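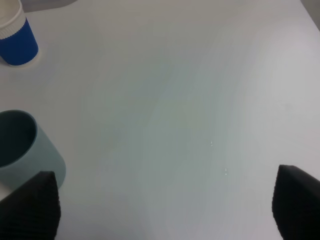 Reply from Schwerdtfeger this morning: the ring is cosmetic, the tabletop is sealed, and any pale circle under a cup should fade overnight if we leave it alone. I have read that sentence three times and I still don't know what they mean by sealed. Sealed against what? The sales sheet says "everyday liquids." Coffee is an everyday liquid. So is the stuff we rinse brushes with, at least on our days.

2021-04-01

Bench top, continued. Paper cup with the blue bottom is in the far left corner, blue-gray tumbler nearer the middle of the left side. There is a faint pale ring around the base of the paper cup. I would not swear it is a mark in the surface. Could be light coming off the cup, could be something left from an earlier cup that happens to line up. Not touching it before the others have looked.

What I object to is the word "cosmetic." If a white top shows every cup, then a white top is the wrong top for a room where people put cups down. We said this when the Clistitz sample came in and were told the matte finish hides it. Matte hides glare. I have my doubts that it hides anything else. Under our lights the middle goes greenish and the near side goes a bit pink, so good luck matching a stain against that.

Method, such as it is: hot water in the paper cup, leave 20 minutes, lift, look. Then the same with the tumbler. Then wipe with a plain damp rag and look again. Do it at 2 spots per cup so we aren't fooled by the one patch that got cleaned better. Schwerdtfeger suggests their own Hodemstead cleaner first. No. If the surface needs the special bottle to pass, that goes in the notes as a fail. The bottle is 400 ml and we would be through it in no time at the rate this room makes crumbs.

Also not convinced by the coaster idea. We had coasters on the old bench. They went under the short leg of the drill stand and stayed there.

Price question. The full run of tops from Asside comes to 3,598 with the edges finished. The quote doesn't say if that includes cutting the hole for the sink, and I've asked for it in writing. On the phone the answer was "normally yes," and I can't order on normally.

Things I'd like somebody else to check, preferably without reading my opinion above:
- whether the ring shows when you crouch and look along the top
- whether a fingernail catches on it
- whether the gray sample has the same trouble (it's behind the door, wrapped)

For the record, I do like how it feels to work on. Small screws are easy to find on it and pencil shows up well. Whether pencil comes off again I haven't tried.

Please leave the cups where they are till I've marked the spots with tape. If you need to drink something, use a different cup and a different table.

Tape is in the second drawer, under the sandpaper.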